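I've spent most of this week lying on the floor of the shared workshop with a torch in my teeth, so apologies if I'm a bit rambly. It's been a good week though! Jiketti has two working arms at last.

If you've been reading since July you'll know the left arm has been fine for ages and the right one has been a misery. It would lift, it would turn, and then whenever I asked the wrist to roll past a certain point the whole gripper gave a little shiver and dropped whatever it had hold of. Usually on my foot. I'd blamed the motor, then the power supply, then the motor again (a new one, 53 quid, thank you very much), and I'd rewritten the bit of code that moves the wrist so many times that I no longer knew which version was on the machine.

Witold Adamczyk came over on Tuesday evening to borrow the bench drill, watched it go wrong twice and asked why the cable was so short. And I said it wasn't short, I'd measured it. I had measured it, with the arm straight. With the elbow bent and the wrist rolled, the cable was being pulled tight enough to tug at its own plug, and every tug dropped the signal for a moment. All those months! I made a new one 41 centimetres longer, gave it a nice lazy loop at the elbow, and the shiver was gone. I did the same roll over and over just to enjoy it.

I've put the old motor back in too, as there was never anything wrong with it. The new one is in the drawer marked Plirner, which is the name of the next project and currently consists of one motor and a sketch on the back of a pizza menu.

Next job was the fingers. I'd always meant to have a proper think about how hard they should squeeze, and what I'd done was pick a number that could hold a mug and leave it there. Fine for mugs. Useless for anything floppy, because the fingers close until they meet something that pushes back, and soft things don't push back much, so you end up with the metal tips grinding against each other through a mouthful of cloth. I hate that noise.

So now they close in 3 steps. Quick to begin with, then slow, then a tiny nudge and stop. The slow part is where I lost Wednesday. Too slow and the thing you're after slides away before you've got it, and too quick and you're back to the grinding. I kept a notebook, which I never do, and got as far as page four before I started writing things like "better??" and "no" with no clue about what I'd changed. Must do better.

The other thing I changed is the way both arms come in together. Before, I moved the left, waited, then moved the right, and it looked like somebody setting the table while cross with you. Now they set off at the same moment and I only make them wait for each other just before the grab. There's a timer for it, 432 milliseconds, and before anyone writes in to ask, no, there's no clever sum behind that. I started at 500 and kept knocking a bit off until I stopped wincing.

Still on the list:

- tidy the cables on the floor, which I trip over daily
- a proper off switch I can reach from the chair
- replace the two screws I borrowed from the Mazandarani (that's the big shelf by the door, long story) before somebody hangs a coat on it
- find out why the left arm clicks when it's cold in the morning

The click is driving me up the wall, by the way. It only does it for the first few minutes after I switch on, and of course it never does it when Witold's here. If you've had a joint that clicks when it's chilly and then goes quiet, please leave a comment and tell me what it was. I've already tried grease.

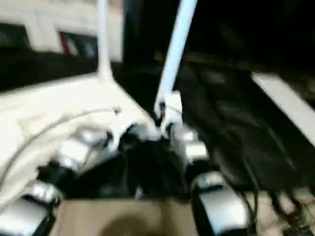 *Gustamholm, Friday, November 1, 2019*

Both arms on the go over the cardboard, with the soft dark stuff between the fingers, and everything blurry as usual because I can't make myself slow the arms down for a photo. I'm leaving the settings alone over the weekend (I've written them on the wall in pencil this time) and on Monday I'll start on that off switch.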